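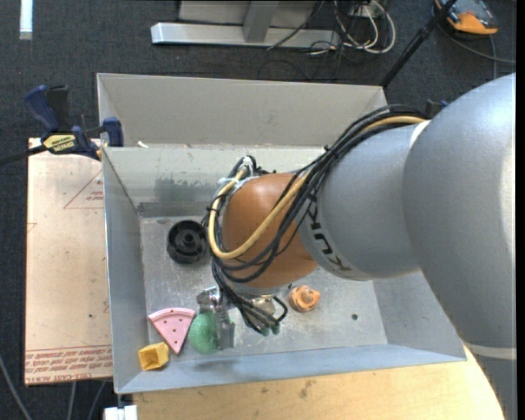 According to one reader, pear brandy made in this country smells wonderful and then tastes like nail polish remover, and we should stop telling people to spend money on it. Wondimu Worku had read the comment before I got to Hanis, the small distillery where he makes unaged pear brandy and an oak-aged version called Prirance. He had it open on his phone when I came in.

"I don't think that's an unfair comment," he said. "I've had those bottles. I've made that bottle. The first season I was in a hurry and I kept too much of the early part of the run, and it smelled like the best pear you ever had, and you couldn't drink it."

The early part of the run is what distillers call the heads. It comes off the still first and carries a lot of the solvent smell the reader was complaining about. It also carries some of what people like about fruit brandy, and that makes the decision difficult. Worku makes his cuts by nose and by taste, in small numbered jars set out on a bench beside the still. He takes a jar, waits for a bit, adds water and goes back to it.

"You smell it straight and you're fooled," he said. "With water it opens up and you can tell. If I'm not sure about a jar, I leave it overnight with a paper towel over the top. In the morning it's usually clear which side it belongs on."

The pears come from Dagdag, an orchard that also sells to grocery stores. Worku takes Bartletts, and he takes them hard. They ripen in his building, stacked in crates by the back door, and he checks them every morning once they start to turn. A batch takes 800 pounds of fruit. He won't start one until nearly all of it is ready, which in a warm September can mean the whole lot is ready before breakfast and half of it is gone by supper.

"Pears go from the inside," he said. "The outside looks fine and the core is brown. So I cut a few open from every crate. If you only squeeze the neck you'll be late."

I asked whether a little rot matters once everything is fermented and distilled. A lot of people assume a still cleans up whatever goes into it.

"It doesn't clean up anything," he said. "It makes it louder. If there's mold in the crate, you'll find it in the glass. If there's vinegar in the mash, you'll find that too. Grain is more forgiving. I worked with grain before this and I got away with things."

He ferments cool and slow. The mash at Hanis is crushed fruit, skins and all, with the stems picked out and nothing added to it but yeast and a little acid. He doesn't use sugar. He said that adding sugar would give him more alcohol from the same fruit and that the brandy would be thinner for it. When fermentation is finished he distills right away, on the same day if he can manage it. Pear mash has little acid of its own and spoils easily if it sits.

The clear brandy then rests in steel for at least a winter before he adds water to bring it down to bottling strength. The water goes in a bit at a time, over three weeks. He has tried doing it in an afternoon and says the spirit turned cloudy and tasted hot, and it took until spring to settle down again.

"People ask about the still, they want to see the still," he said. "The still is fine. I would talk about the water, but nobody comes to see water."

We tasted three glasses at a table in the office. The first was last year's clear brandy, bottled in January. It smelled of ripe pear skin with some clove behind it, and it was drier in the mouth than I was ready for. The finish was long and a little peppery. I didn't get any nail polish remover, though I was looking for it.

The second was from the hurried first season. Worku keeps a few bottles for himself and doesn't sell it. The smell was bigger than the first glass, almost like pear candy, and the taste was sharp and then hollow. He watched me drink it.

"That's your reader's bottle," he said. "Right?"

The third was Prirance. It spends its time in used oak that held white wine, and it comes out the color of straw. I liked it less than I expected to. The wood is light, but it covers the skin and spice notes that made the clear one interesting, and what was left reminded me of a decent young apple brandy. I told him so. He said it was his better seller by a wide margin and that he mostly drinks the clear one at home.

"People see color and they think it's finished," he said. "With the clear one they think I forgot a step. I've stopped arguing. If they buy Prirance, maybe next time they try the other one."

He has put out 3,535 bottles of the two brandies together since Hanis opened. The number comes from the log he has to keep for taxes, and he reads it off without much interest. He doesn't expect it to climb quickly. The orchard can't promise him more fruit in most years, and he doesn't want to buy juice or concentrate from somewhere else to make up the difference.

Price came up more than once. Fruit brandy is expensive to make, and the shelf price at Hanis is higher than that of a good many aged whiskeys. Worku said he understands why somebody would feel cheated after paying that much for a bad one. He sells half bottles at the distillery for that reason and would like bars to pour smaller measures.

"A small glass after dinner is enough," he said. "Not from the freezer. I see people put it in the freezer and then they tell me they can't smell anything."

He serves it a little below room temperature, in a plain wine glass with a narrow top. He isn't fond of the tulip glasses that often come with this kind of spirit. They push the alcohol at your nose, he said, and a cheap wine glass does a better job. He doesn't mind it in cocktails either — his own suggestion is a short pour with lemon, a little honey and a lot of ice — but he would use the oak-aged one for that and save the other.

I asked what he would say to the reader if they were sitting at the table.

"I'd ask which bottle it was," he said. "And when they opened it. Sometimes a new bottle is tight, and after a couple of weeks with some air in it, it's better. But sometimes it's just a bad cut, and air won't fix that. Then they should pour it out. I did."

The next pears are due from Dagdag at the end of August, if the weather holds. He was going out to look at the trees that afternoon and had to leave by two.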